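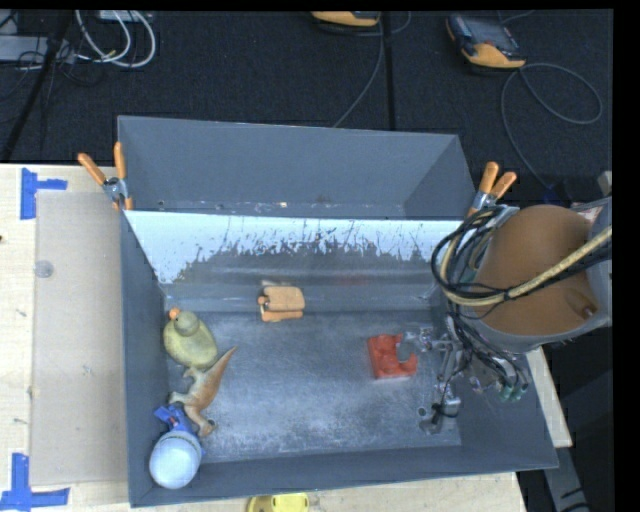

Planner rejects grasps close to the bin wall. Is the collision margin the right thing to change?

I run Clavex as the motion planner for bin picking, with the Komel driver underneath. Objects in open floor plan fine. Anything close to a side wall comes back with "no valid approach" for every candidate. The padding on the bin mesh is 30 mm, left over from the default config. Can I just lower it, or is something else going on?

jilport_ops

Lower it, but only for the last part of the approach. Padding that wide makes a wall grasp impossible, because the finger itself has to fit inside the padded zone. Keep 30 mm for the transit move and set 3 mm for the final descent as a separate planning segment. Clavex accepts a padding override per segment. Check your extrinsic calibration before you do this -- if the bin pose is off by more than the new margin, the planner will report a clear path and you will hit the wall.

bowen54

Also look at how the candidates are generated. We logged 3,060 rejected grasps on our cell, and most of them had the jaw axis pointing straight at the wall. No padding value fixes those. Rotate the sampled yaw so that the jaws close parallel to the nearest wall, then run the collision check. The rejection log has a field for the colliding link. If it says "finger", it is the sampling or the padding. If it says "wrist", you need to tilt the approach -- 15 degrees away from the wall was enough for us.

tmk_r

Had the same thing, turned collision checking off for the bin. Works ok at low speed. Wouldn't leave it running overnight.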